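¡Hola! Soy Yupin Somboon y busco gente para el equipo de Flerenix en Moltholm. Antes doblábamos a mano; ahora los brazos recogen la ropa y nosotras los guiamos y corregimos.

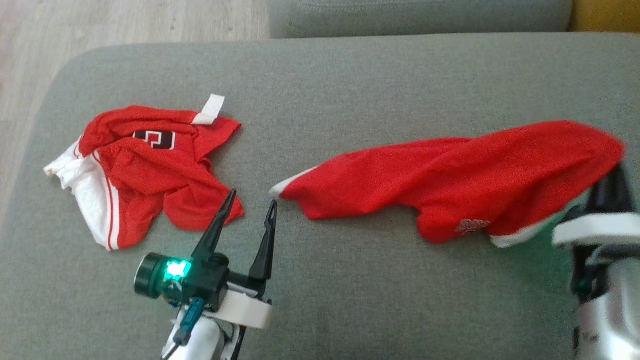

El puesto es media jornada, 40 horas al mes. Practicarás con prendas difíciles, como una camiseta deportiva roja hecha un ovillo sobre el sofá, ¡que tiene su miga! 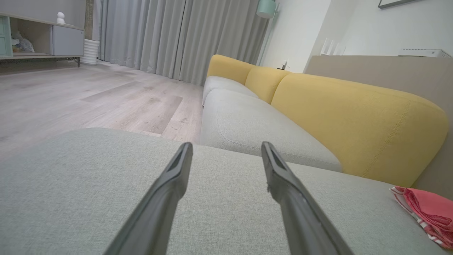 *Las pinzas, abiertas sobre el asiento gris.*

Si vienes de lavandería, mejor todavía: tu ojo para la tela cuenta mucho. 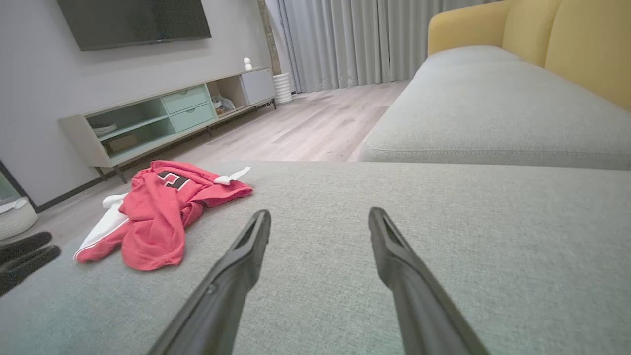

## Apúntate

Escribe a Mārtiņš Juška. Empezamos en octubre.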